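Posture thread, because my feed has decided I have a neck problem and I would like to argue with it in public.

The ad is for the Corkska, a little thing you stick between your shoulder blades. You slouch, it buzzes, you sit up. 80 dollars. The company says you'll be "realigned" in two weeks. Realigned to what? I looked all over their site and never found the answer.

I bought one. I know. I bought it so you can yell at me and keep your 80 dollars.

Setup: you sit "in your ideal position" and press a button. That's the calibration. So the gadget that teaches me good posture begins by asking me what good posture is. If I knew that I wouldn't be on step one of the leaflet.

I calibrated it slumped on the couch, as a test. It then buzzed every time I sat up straight. Perfectly happy with me as a shrimp.

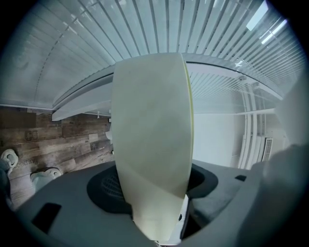

Pale, curved, yellow down one side.

Back to the claims. There's a line on the box that says "1234 happy backs." I have questions about a number that tidy. Who counted? Were they asked on day one, or after the adhesive pads ran out? Did the unhappy backs get a survey?

And the big one, on every posture ad I've ever seen: the side-view drawing of a head on a stick neck, with pounds written next to it. Tilt the head a bit, big number. Tilt it more, huge number. Very scary drawing.

Say the physics is fine. Leaning your head forward does make the muscles at the back work harder. So does holding a bag of groceries. Muscles working harder is what muscles are for, and the drawing never gets from there to "and therefore you are being damaged." It lets you fill that part in yourself.

When people have gone looking for a clean link between how someone's neck looks from the side and whether it hurts, the results have been pretty underwhelming. Lots of slouchers feel fine. Lots of very upright people are in pain. I'm not a doctor, and if yours hurts, go see one. Just don't ask a sticker.

The comparison photos bug me more than the drawing, though. "Before" is always somebody curled over a phone in bad light, and "after" is the same person staring at the horizon with nothing to do. Of course they're upright, they've been given no job! Put something in front of them at waist height and see how long it lasts.
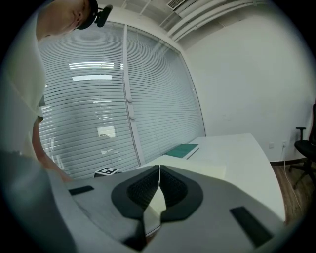 My whole problem with "ideal posture" is that it assumes a body that isn't busy. People bend toward the thing they're dealing with. Look at the person in the white T-shirt: head tipped forward and down, arm reaching down. A posture ad would slap a red X on that. I see somebody looking at what's near their hand. How else would you do it, by periscope?

And that's every job I can think of. Chopping onions. Tying a kid's shoe. Sewing on a button. Reading the tiny print on the Corkska refund policy, which I did, chin on chest, buzzing the entire time.

Someone replied asking about the Plillia app, which does the same thing with your laptop camera for a monthly fee. I did the free trial. It told me I was "at risk" while I was eating soup.

It also gives you a score out of 1000. I got 612 one morning and 840 the same afternoon in the same chair. I asked support what the points measure and they said "overall alignment wellness." OK.

Then there's the Mohamedi pillow, which a different reply swears by. I have nothing against it. It's a pillow with a dip in it. If you sleep better on it, great, keep it. What I don't buy is the claim on the tag that it "restores the natural curve" overnight. Restores it from where? Where did the curve go?

Fair's fair, some stuff in favor. Wearing the buzzer did make me notice how long I'd been sitting in one spot. I'd feel it go off and think, wow, it's been a while, and get up for water. I think that part helped.

But a kitchen timer does that. So does drinking enough water, if you follow me.

The dull advice I keep running into from people who aren't selling anything: change position a lot, move around, get a bit stronger if you can, don't panic about slouching. You can't put that in a box with a charging cable, so I doubt it'll ever show up in my feed.

A few of you said "well it worked for me" and I believe you felt better! I'd only ask what else changed that month. I bought mine in March, when the weather turned and I started walking to work again. If my neck had improved I could've credited the sticker, the walk, or the fact that most sore necks settle down after a while anyway. No way to tell them apart from inside my own neck.

Update on the refund. They want it returned with "unused adhesive pads." The pads come stuck to the device. I've written back asking how I'm supposed to have tried it.

Update 2: they offered me 2000 loyalty points toward the next model. I do not want the next model.

The drugstore in Mevalwood has a whole end shelf of this stuff now, by the way. Straps, wedges, a brace that looks like a backpack with the bag removed. I stood there reading the boxes for ages, bent over, because they put them on the bottom shelf.

Muting this for the night. If you have a study you like, send it, and please send the study, because the last three links I got were to the company's own blog.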